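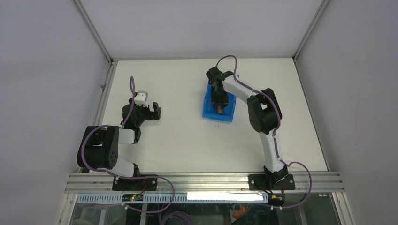 ## About Tarex

Tarex ports and tests video games for handheld and home consoles. The company has two offices: engineering is in Clenudstead, and testing and submissions are in Clastedberg.

Work is split into three stages. Porting covers the renderer, input, save data and memory budget. Testing runs on retail and development hardware, with each build checked against a base list of 178 cases before any title-specific cases are added. Submission covers platform paperwork, age rating forms and store text in 5 languages.

We take fixed-price work only. A quote needs a buildable source tree, the engine version and a list of third-party libraries. Projects with a closed-source physics or audio library take longer to quote.

Our own puzzle game, Skála, has 100 levels and is maintained by the same team. Patches go out in July.

### Staff

- Bimla Tomar: managing director, contracts
- Bartosz Adamczyk: lead engineer, rendering
- Teresa Krawczyk: test manager
- Igor Pawlak: build systems

Support tickets are answered from 9:00 to 16:30. The ticket system is offline on Wednesday mornings for backups.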